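### 3. How people talk about clearing a table

I came to this topic sideways. I was helping Dzifa Owusu transcribe 41 kitchen recordings for a different project, on recipes, and I kept getting distracted by what happened once the meal was over. People say such odd little things then! "I'll just get these," "are you done with that," "leave it, leave it" – and half the time whoever says "leave it" is already on their feet.

So I went back through the tapes and pulled out every household from Dalby that let us keep recording past dessert. That left me with 37. Mi-kyung So and I each marked the offers and refusals on our own, then sat down and argued over the ones we'd marked differently (mostly the mumbled ones, and a few where somebody was laughing too hard to make out).

What surprised me most was how rarely a first refusal got taken seriously. Guests said no, hosts said no back, and the plates moved anyway. Softić and Grgić found much the same thing in their Erkov interviews, though their speakers were older and a lot more formal than mine.
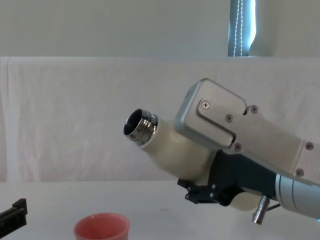
*Figure 2. A white tabletop.*

The word "clear" gave me more trouble than any other. Some speakers used it for taking the dishes away, others for having room to put something down, and a couple of families switched between the two in one sentence. A white tabletop like the one in Figure 2 could be "clear" for one person and still "in use" for another, with metal equipment reaching over it, and my speakers split along just those lines when they talked about their own tables. I ended up coding the two senses separately, which meant listening to everything again in November. Senad Angelovski has suggested a third sense, "wiped," and I take that up in the next section.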